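4. The Shoe Task in the Student Project

4.1 Why shoes

By the fourth week of the course every team had a pair of arms that could be moved by hand, recorded, and played back. What they did not have was a task worth recording. Blocks had been used for the warm-up exercises and the students were plainly tired of them, so we opened the choice up and asked each team to bring something from home. Two teams brought kitchen things, one brought a set of nesting cups, and the fourth team, led by Hsin-yi Tai, brought sandals.

We were delighted with the sandals, and within two class meetings all the teams had switched to them! A slide sandal is soft enough that a bad grip does no damage, yet it holds its shape well enough that a grip at the strap and a grip at the heel behave in very different ways. It has a clear front and back and it comes with a partner. The goal can be stated to a first-year student in one sentence (put the pair together, toes the same way), and yet there is plenty of room to do it badly. We named the task Stundine, after the team's own folder name, and the name stuck.

4.2 The bench

Each team works at a light wooden tabletop with black rails, with one arm mounted on each side. The arms are set across from each other so that their reach overlaps over the middle of the table. This overlap was the most argued-over choice in the whole build. A wide overlap lets either arm take either shoe, and it also lets the two arms run into each other, and the students had to learn to plan around that. We kept it wide. Much of what we describe in Section 4.4 happened inside that shared strip.

A view from the wrist is recorded along with a fixed view of the whole table. Students tended to ignore the wrist view at first, as the fixed one is so much easier to read. Near the moment of contact the balance changes, and the wrist view becomes the one they go back to again and again when they review a run.
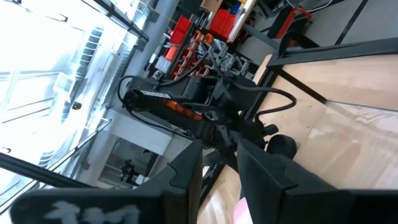

Figure 1. The shoe task at the student bench. First panel: wrist view, with the gripper fingers in the foreground and the second arm beyond them. Second panel (placed with Section 4.4): fixed view of the table.

Prokirton, July

The place and month refer to the summer session, which is the one reported in the rest of this section. An earlier round was run in the spring, and the course log for it closes on Mar 18, 2023. The spring students worked with one arm only, so their runs are left out of the totals below, although we borrowed their scoring sheet almost unchanged.

4.3 Procedure

A run starts with the shoes on the table in a layout drawn from a stack of cards. There were 19 cards in all, each with a simple sketch showing where the shoes go and which way the toes point. Some cards use one pair and others use two pairs of different colors, in which case only one pair is to be moved and the other has to be left alone. A flat board marks the goal area on the cards that call for one.

One student drives the arms and another keeps the log. They trade places after five runs. We had planned on longer turns, but the drivers grew careless before they noticed it themselves, and the short turn turned out to be good for the loggers too – they came back to the controls with a fresh idea of what had been going wrong.

The logger marks each run as done, partly done, or stopped. "Partly done" covers the very common case in which both shoes reach the goal but one is turned the wrong way. The class recorded 194 runs under these rules during the summer session. Cut into single reaches, grips, and releases by a short script the students call Ciltumska, these gave 1,230 segments, and every segment was looked at by two people before it was kept.

4.4 What the students noticed

The part we enjoyed most was watching strategies appear. Almost every driver began by sending the nearest arm to the nearest shoe, finishing that shoe, and only then thinking about the other one. After a few turns many of them split the work: one arm lifts while the other waits, open, over the middle of the table. 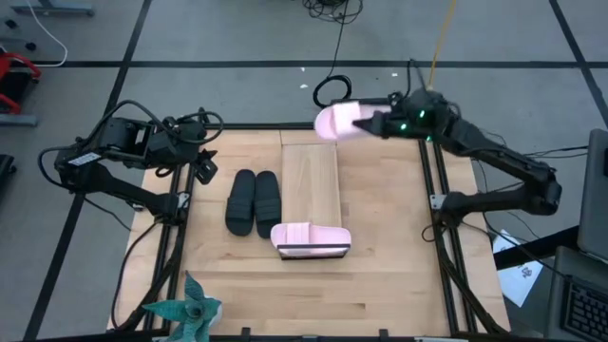 Waiting well is harder than it sounds. If the idle arm is parked too far back, it has a long trip to make when it is needed, and if it is parked too close it blocks the swing of its neighbor. Two teams wrote parking rules on paper and kept them near the laptop while driving. Hsin-yi Tai's team tried a different idea, in which the idle arm always copies the height of the working one, so that the two never surprise each other. It looked odd and it was slow, but the team liked how calm the runs felt and kept it to the end of the session.

Grip choice was the second big topic. Taking the shoe by the strap gives a sure hold, and the shoe then tips under its own weight, so the driver has to correct the tilt before setting it down. Taking it across the sole keeps it flatter, at the cost of a much smaller margin on the approach. We had expected the class to settle on one of these. The Adomaitis team changed grips from card to card depending on which way the toes pointed, and wrote a lovely half-page in their notebook about how to decide. We now hand out that half-page on the first day.

Color mattered less to the drivers than to the models they trained later. With two pairs on the table, people almost never went for the wrong shoe. The first trained models did so often enough that one team stopped using the mixed cards for a while, went back to one pair, and added the second pair only after the basic motion looked right. The other teams left the mixed cards in from the start and accepted a rougher first week. We compare the two orders in Section 5, using the same cards and the same scoring sheet for both.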